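I have now regrouted the same kitchen backsplash twice, and I would like the second attempt to be the one people judge me by.

The first attempt was in January. I had a bag of grout left over from the hallway, a rubber float I'd borrowed from Raimo Vuorinen next door, and the confidence of a man who has watched two videos at one and a half speed. The old grout came out fine. It came out so fine that I kept going and took a tile with it, and then the tile beside it, which had been holding on mostly out of politeness.

Replacing them should have been easy. The previous owner left a box in the cellar marked SPARE KITCHEN in thick marker. Inside were bathroom tiles. The kitchen ones are a cream color called Breser, discontinued, and close enough to every other cream on the market to get your hopes up until you hold one against the wall in daylight.

So I called Gudrun Frerichs, who runs a salvage yard outside Stadau and answers the phone as though you've already wasted her morning. She had 8 of them. She would not split the lot, she would not ship, and she would not discuss the price, which was 141. I paid it. I'd like to say I haggled, but what I did was ask whether she was sure, and she was.

The drive takes most of a morning if you stay on the 546, and longer if you miss the turn at Vusthorpe and have to come back through town, which I did.

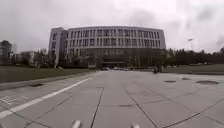
Gudrun had the tiles wrapped in newspaper and waiting on a chair. Four were perfect. Three had chips on corners that I could hide behind the toaster. The last had a smiley face scratched into the glaze, and it's now behind the fridge, being cheerful at the wiring.

The second round of grouting went better, mostly due to Hala Tahiri, who came over for coffee, watched me for a minute and took the float out of my hand. Hold it at an angle, she said. Go across the joints diagonally. Stop adding water. I had been adding a lot of water.

It's sealed now and I'm not allowed to splash it until tomorrow night, so dinner is sandwiches. Raimo has asked for his float back. I've washed it three times and there's still a gray crust along one edge, so if anyone knows what takes that off, the comments are open.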